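Clearing and Reusing an Upper Landing: Term Project Report
Gonçalo Pinheiro, Interior Space and Storage, November
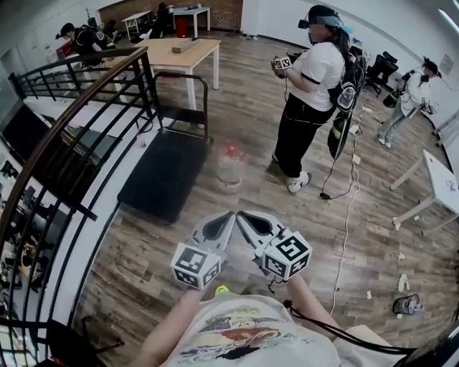 1. Background

The Tommont building has a landing at the top of a curved staircase that leads nowhere in particular. It is wide enough to work in, and over the years it has been used for deliveries, for overflow from the floor below, and for whatever did not fit in the Nonby store room. My project was to look at how the landing is used now and propose a simple layout that keeps the walking route clear.

I chose this space over the Fonseca hallway because the landing is open on one side. Anything left near the railing is visible from below, and the other way around. Standing at the handrail you look down through the balusters at a computer monitor and a good deal of small clutter on the lower level, so the two floors have to be thought of together.

2. Existing conditions

The floor is brown wood-look plank, laid on a diagonal. It is in fair shape. The worst wear is at the head of the stairs, where everybody turns.

The railing has black metal balusters and a brown wooden handrail. The curve makes it hard to put furniture against it. A straight shelf leaves a wedge of dead floor behind it, and that wedge fills up quickly. A black flat cart with a push handle tends to get parked close to the railing, and drinking water ends up on the floor next to it, in a clear jug with a red cap on the day I took my notes.

Power is the second problem. People working on the landing need it, and a long white cord runs over the open floor. Other cables come and go with the equipment. I marked cords on the plan as obstacles, the same as furniture.

3. Method

I visited 15 times over the term, mostly in the late afternoon. On each visit I drew what was on the floor and noted where people walked and stood. I did not move anything until the last 3 visits, when I tried the proposed layout with masking tape and two borrowed crates.

4. Proposal

Cart: a taped bay along the straight section of wall, 1,000 mm deep, with the handle facing out. The area by the railing stays empty.

Water: a low stand beside the cart bay. The jug should be off the floor and away from any cord.

Power: a cord cover from the wall to the middle of the landing, following the wall for as long as possible. My first drawing took it straight across and I dropped that after the second visit.

Stair head: no storage of any kind within one full door width.

Lower floor: one closed cabinet for the loose items near the monitor. I looked at the Jomska unit in the catalog and it would fit, but the doors open toward the stairs, so the hinges would have to be changed.

5. Results of the trial

The tape held up and people parked the cart inside it on two of the trial visits. On the other it was left across the line. The crate standing in for the water stand was used as a seat. I would make the real one narrower.

6. Limits

I had no budget to buy the cord cover, so that part is untested. The lower floor was measured only from the foot of the stairs.

Drawings are in Appendix A, sheet 3,018 in the shared folder.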